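Weson Bench Fixture Plate: three stars

I was ready to dislike this. A flat grey 3D-printed board with a few raised pockets, and Gekano wanted 400 dollars for the set with the matching clamps. My colleague Arif Uddin had been going on about it since September, so we ordered one for the parts bench.

The fit is decent, I'll give them that. A processor sits square in its bracket between the two upright walls, and you can get at it from the front and back without tipping the plate. The matte colour doesn't throw glare at you either, unlike our slatted aluminium table, which is murder under the tube lights.
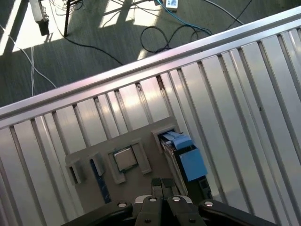 What I don't buy is the claim on the box of 2,000 placements without wear. We've had ours 11 weeks and the narrow slot already feels looser to me. Arif says I'm imagining it. Maybe. Weson wouldn't tell me what plastic it is, and I did ask.

You also can't rearrange the pockets, so a different board means a different plate at full price. Raptis do a plain one for less and I'd try that first.

Francine Gagnon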